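Clubs > Juniors > News

We use cookies to remember which team you follow. Keep browsing and we'll assume you're fine with it.

Small-sided games get their own ground, and their own parking problem

8/8/21

Clirnham's youngest footballers will have a ground to themselves from next month, after Skotach Junior Football Club agreed to shift its entire small-sided program across the creek to Georgiou Reserve.

The move takes in every team from the under-sixes to the under-nines. Older sides stay at Clirnham Oval, where they have spent the past two winters waiting for forty small children to be coaxed off the centre circle so that a match could begin.

Viorica Petek, who runs the junior draw, said the club had simply run out of grass. Skotach registered 159 players in the small-sided ages this season, and fitting them onto the eastern half of the oval meant a kick-off every half hour from breakfast until well past the point when anyone's toast had worn off.

"We had a pitch that started in the cricket nets," she said. "It was a good pitch, except for the part that was in the cricket nets."

Georgiou Reserve has room for six small pitches side by side, with a strip down the middle wide enough for coaches, substitutes and the siblings who have come under protest. The goals are the pop-up kind and will live in the shed beside the tennis courts. The code for the shed has been changed, and has been given only to age-group managers, which should keep it secret until the first training night.

The change has cost the club $1,541 so far. Most of that went on line marking and a second set of corner flags, with the remainder spent on a padlock, a first aid kit and a whiteboard that will not write. The whiteboard is being returned.

Families will see the biggest difference in the timetable. Under-sixes and under-sevens will play together in one early block, under-eights and under-nines in the next, and everyone should be gone by lunch. Matches are still four quarters, with no scores recorded and no ladder kept. Parents who have been keeping a ladder anyway are asked to stop emailing it to the club, particularly the ones who have included goal difference.

Skotach has also moved its draw to Skirkard, the online fixture system already used by the senior sides. Families should have had a message with a login. Those who haven't are advised to check their junk folder, then to check it again, as the first round of messages went out under the subject line "ACTION REQUIRED" and was treated by a good many inboxes exactly as you'd expect.

Once in, you can see your child's pitch number, kick-off time and opposition, and mark them as available or not. Petek is keen that people use the last part. Under the old arrangement, coaches found out who was playing by standing in a car park and counting heads, and on one memorable morning in June the under-eight Herons and the under-eight Pelicans discovered they had a full team between them and played the opposition as a single, slightly confused bird.

Parking remains the weak spot. The reserve has a gravel area off Skinner Street that holds fewer cars than the club would like, and the residents opposite have made their feelings about driveways known, in one case with a wheelie bin. The council has agreed to leave the back gate open on match mornings so families can use the library car park and walk through. It is a five-minute walk for an adult and an unknown distance for a five-year-old in football boots who has seen a dog.

There is no canteen at Georgiou yet. A coffee van has been booked for the opening morning, and the sausage sizzle will stay at the oval, where the gas bottle is chained to something. Toilets are at the tennis court end and will be unlocked early. Please don't let the under-sixes go in groups, they come back wet.

Training nights don't change for now. The lights at Georgiou are old and cover two of the pitches well and the rest in theory, so sessions will continue at the oval until the days get longer. The club has applied for a grant to replace the lamps and expects to hear something in September, or after September, depending on which letter you read.

Reaction has mostly been good. Nine families wrote in to say thank you, and one wrote in to ask whether the cricket nets pitch could be kept, because their daughter had scored there and considered it hers. It can't, but she is welcome to visit.

Coaches are still needed for two of the under-seven teams. No experience is required beyond being able to tie a bootlace quickly and lose an argument gracefully. The club covers the entry-level course and the working with children check, and supplies a bag of balls, most of which hold air. If you have an hour or so to spare on match mornings – and a loud voice, or the willingness to grow one – get in touch with Petek through the Skirkard message page.

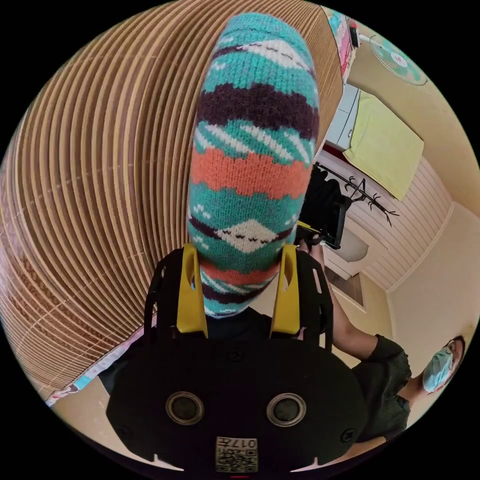

Anyone who still has last season's training bibs in the boot of the car is asked to drop them at the oval before the move. The club owns a great many bibs on paper and can currently find the orange ones.

Contact the club | © Skotach Junior Football Club 2021 | Back to top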